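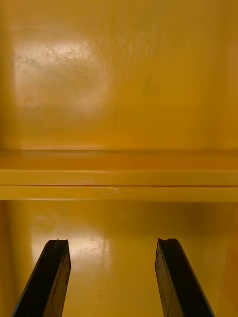 Zerdale two-door storage cabinet: long-term review

I bought the Zerdale for the laundry, which in our house is also the pantry overflow, the paint store and the place where the vacuum cleaner goes to fall over. It cost me $206 on special at Jinbridge, down from a price I doubt anyone has ever paid. It comes in white, charcoal and a yellow the catalogue calls Wattle. I ordered Wattle. My household has had opinions about this, and I have heard them all.

Delivery and assembly

It arrives flat in one very long carton that weighs slightly more than I can lift and slightly less than the courier felt obliged to help with. Allow an evening. The instructions are all diagrams, featuring a cheerful bald figure who has a friend to hold the other end. If you don't have a friend, a stack of phone books would once have done the job. I used a bag of potting mix and an esky.

Most of it slots together and is then fixed with small screws, of which you get plenty. Step 4 is the one to watch. The back panel will go in either way up, and the diagram showing which is correct is printed at the size of a postage stamp. Get it wrong and you won't find out until the shelf clips refuse to line up, by which time you've put the roof on. I took the roof off again. If you look along the top left seam you can see where I was rough about it.

The finish

Glossy, inside and out, and I do mean glossy. It's cheerful in the morning and a bit much at 10 pm. The coating has held up well to knocks from the mop bucket, with one chip near the bottom hinge where I reversed into it with the ironing board. Jinbridge sells a touch-up pen in all three colours. The Wattle pen is a good match provided you have never seen the cabinet.

It wipes clean with a damp cloth, which is just as well, as it shows every fingerprint. Household detergent is fine. I wouldn't go near it with the scourer.

Shelves

You get adjustable shelves on little metal clips, and these are where the money went. I have had four-litre paint tins sitting on one since November and it hasn't bowed. The clips themselves pinch your fingers with real enthusiasm when you move them, so decide on your spacing before you load up. I did not, and I've now rearranged it often enough to have a technique (butter knife, bad language).

My one real complaint is depth. It's a touch too shallow for a standard laundry tub, so ours goes in on the diagonal and wastes the corners. The Mao cabinet I had before this was deeper and uglier and had doors that opened when a truck went past. I miss the depth.

Doors and lock

The doors shut with a magnetic catch and a clang you can hear from the back fence. Felt dots from the hardware store took it down to a thud. There's a lock as well, with two keys, both of them identical to the keys on our letterbox. I don't mean similar. I tried it. If you are planning to keep anything in here from a determined eight-year-old, budget for a padlock, and then find something to put the padlock through, as there's no hasp.

Adjustable feet are included and worth the fiddle. Our floor slopes towards the drain, and before I levelled the thing the left door drifted open by itself, slowly, usually as I was walking past in the dark.

Do fix it to the wall. The bracket is in the bag with the hinge caps, easily missed, and the supplied wall plug is a bit of grey plastic I wouldn't trust with a calendar. I bought proper ones.

Against the others

I looked hard at the Plurnovwood Tallboy before buying, which is a lovely piece of joinery with soft-close doors and costs $772. It would have been wasted on turps and dog worming tablets. At the other end are the canvas zip-up jobs, which are fine if you're a student or a moth.

Would I buy it again?

Yes, at the sale price, and probably in the same colour, though I'd be voted down. It stands up straight and it holds the heavy stuff, and the vacuum now has somewhere to lean. I'd want a deeper version and a lock that was trying.

Score: four out of five. I took one off for the lock and then another half for the back panel, and gave the half back when I found the spare screws fitted the garden gate.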